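Trolwood Robotics Club forum > Build Logs > Egg packing task

gantrygoblin
Sunday again, so egg practice again. For those who skipped the rules: the Nurik Cup task is to move eggs from a bowl to a carton with two arms, lid shut at the end. 100 points, and 3 off for every crack. We scored 72 last week, mostly by going slowly enough to annoy the judge we'd appointed.

Wrist view from the arm Hou drives:

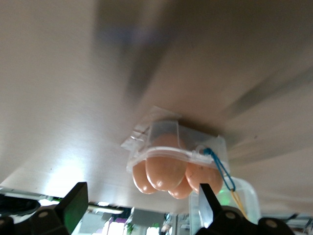
Eggs and carton as the wrist camera gets them.

My vote is to lower the grip force again. The gripper can't tell an egg from a golf ball and I'd like it to assume the worst.

pivotpin
Disagree. Grip force is fine, it's the approach. We come in at a daft angle and then blame the squeeze. Also clear plastic is murder for anything trying to find an edge, so perhaps train on the boring views too. Bare table, fingers open, carton nowhere near the middle. The model should learn that most of life is brown tabletop.

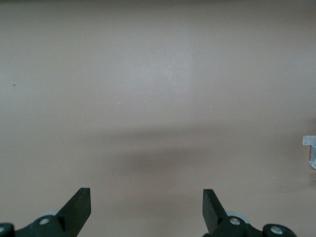 soggybiscuit: Fine, but how many of those do you want? If half the training set is table, it'll get very good at table. Vular did that in November and their arm spent its whole run hovering.

pivotpin
Vular's arm hovered because they'd plugged the wrong model in. They said so in their own write-up. A few dozen empty views won't hurt.

gantrygoblin
Can we get back to who does what? I don't want both arms going for the bowl like pigeons.
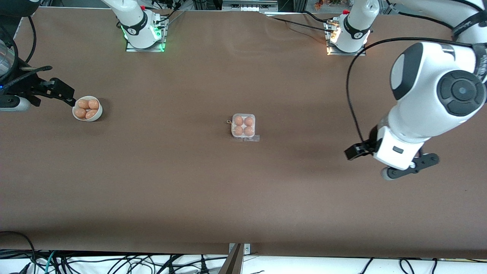
My plan is one arm picks, the other steadies the carton and does the lid. Hou wants them to swap jobs halfway, which sounds lovely and will end in omelette. With the bowl over at the upper left and the carton bang in the middle, the arm on the bowl side has the short trip, so let it do all the picking. The other one can loiter by the carton and look useful. I've managed whole school projects that way.

soggybiscuit
Agreed on one picker. Still against the lid. Can't we leave it for last and take the points we've got?

pivotpin
Rules say lid shut. I'll bet you a packet of crisps we get 73 with my approach angle and the grip left alone.

gantrygoblin
One whole point. Steady on. Bring the crisps on Wednesday.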